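読了時間:7分
カテゴリー:クルマ/整備とチューニング

アイドリングの話のつづき

前回の記事に、思ったより多くのコメントをいただきました。ありがとうございます。日本語で長い文章を書くのはまだ時間がかかりますので、返事が遅くなった方にはお詫びします。今日は約束したとおり、私のロードスター(NA型、1.8リットル)のアイドリングの不調について、その後のことを書きます。

まず症状をもう一度整理します。エンジンが冷えているときは問題がありません。水温が上がって、信号で止まるとき、回転が一度826まで落ちて、それから1,000の少し上まで戻ります。そしてまた落ちます。これを二、三回くりかえして、やっと落ち着きます。エンストはしません。でも、助手席に人を乗せているとき、とても恥ずかしいです。妻は「この車は咳をしている」と言います。

日本語では、この現象を「ハンチング」と呼ぶそうです。私は初めてこの言葉を聞いたとき、狩りと何の関係があるのかと思いました。英語でも同じ言い方をしますが、私の母語では「エンジンが泳ぐ」と言います。私はこちらの方が好きです。

さて、原因です。前回の記事を書いたとき、私はISCバルブを疑っていました。外して、クリーナーで洗って、ガスケットを新しくして、また付けました。二日間はとても調子がよかったです。三日目に元に戻りました。

Tharunさんがコメントで「バルブを洗ってよくなったように感じるのは、バッテリーを外して学習値が消えたからではないか」と書いてくれました。私はこれを読んで、なるほどと思いました。確かに作業のときバッテリーの端子を外しました。そこで、今度は何も洗わないで、端子だけを外して一晩置いてみました。結果は同じでした。二日間よくて、三日目に悪くなりました。つまり、私がクリーナーで手を真っ黒にした午後は、あまり意味がなかったということになります。少し悲しいですが、バルブがきれいになったことはよいことだと思うことにしました。

次に調べたのは、二次エアです。スロットルの後ろのどこかから空気が入っていれば、コンピューターは計算より多い空気に困ります。インターネットでは、パーツクリーナーを吹きかけて回転の変化を見る方法がよく紹介されています。私は熱いエンジンにそういうものを吹くのがこわいので、スモークを使う方法にしました。知り合いのSudheerさんの工場に機械がありますから、仕事が終わった後の時間に貸してもらいました。

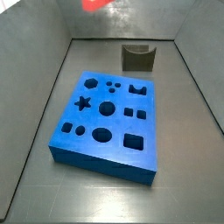
煙を入れて、しばらく何も出てきませんでした。Sudheerさんは懐中電灯を持って、私はスマートフォンのライトを持って、二人でエンジンルームに頭を入れていました。五分ぐらい待ったとき、インテークマニホールドの下の方から、細い煙が一本上がりました。場所は、ブローバイのホースがつながっているところです。ホースは外から見ると全然悪くありません。でも、指で曲げると、裏側に割れ目が口を開けました。新車のときからのホースだと思います。

部品は純正がまだ出ました。値段は3,267円でした。ホース一本としては安くないと思いますが、三十年前の車の部品がまだ買えることに感謝しなければなりません。注文して四日で届きました。

交換は簡単だと書いてあるブログがありましたが、私には簡単ではありませんでした。マニホールドの下に手を入れる空間が狭くて、クランプのつまみがいちばん見えない方向を向いています。長いプライヤーを使って、一回目はクランプを落としました。落ちたクランプはアンダーカバーの上にあって、それを拾うために車をジャッキアップしました。ホースを替える時間より、クランプを探す時間の方が長かったです。

これから同じ作業をする方のために、気をつけた点を書いておきます。

・古いホースは引っ張らないで、先に少し回してください。パイプに固着しています。
・クランプは新しいものを二つ用意した方がいいです。古いものはばねが弱くなっていました。
・つまみの向きは、次に外す人のことを考えて決めてください。たいてい、次に外す人は自分です。
・作業の後、ISCの学習をさせるために、エアコンもライトも消して、水温が上がるまでアイドリングさせました。

それで、結果ですが、ハンチングはかなり小さくなりました。完全には消えていません。今は信号で止まると一度だけ少し下がって、そのまま落ち着きます。エアコンを入れたときは、まだ一回余分にゆれます。妻に聞いたら「咳は治ったけれど、まだ鼻水が出ている」という診断でした。

残っている問題について、私の考えは二つあります。

一つは、点火時期です。前のオーナーが少し進めていたようで、私はそのまま乗っていました。低い回転でのトルクが増えるという理由で、この年代の車ではよくやる調整だそうです。しかし、アイドリングの安定にどれくらい影響するのか、私にはよくわかりません。タイミングライトを買うか、借りるか、今迷っています。

もう一つは、スロットルポジションセンサーです。アクセルを離したとき、コンピューターが「今はアイドルだ」と判断するのが少し遅いのではないかと疑っています。センサーの取り付けには少し遊びがあって、隙間ゲージを入れて調整することができます。整備書を読みましたが、日本語が難しくて、同じ段落を四回読みました。特に「〜でないことを確認したのち」という文は、私のような外国人には試験問題のように見えます。

社外のコンピューターを入れれば、アイドリングも自分の好きなように設定できるとNikolaさんは言います。彼は自分の車をそうして、ノートパソコンを膝にのせて、とても楽しそうに話します。私も興味があります。でも、壊れているところを直さないで、設定で隠してしまうことが心配です。もし最初からそうしていたら、あの割れたホースは今も付いていたでしょう。まず純正の状態できちんと動くようにして、その後で考えたいと思います。

それから、前回の記事で「アイドルスクリューを回せばすぐ直る」というコメントもいただきました。ご親切にありがとうございます。一度試しましたが、基準の回転が上がっただけで、ゆれる幅は変わりませんでした。今は元の位置に戻してあります。どれだけ回したかをマスキングテープに書いて、ボンネットの裏に貼っておいたので、戻すときに困りませんでした。

次は五月の連休の後に、センサーの調整をする予定です。その前に、幌の後ろの窓が曇ってきたので、こちらを先に磨くかもしれません。スロットルポジションセンサーの調整をしたことがある方は、隙間ゲージをどの厚さで合わせたか、コメントで教えてください。私の日本語におかしいところがあったら、それも遠慮なく教えてください。

関連記事
・ISCバルブを外して洗いました(手も洗いました)
・中古のロードスターを買うとき、私が見なかったところ
・幌のビニール窓はどこまで透明に戻るか
・整備書で覚えた難しい漢字
・冬の朝、バッテリーが上がった話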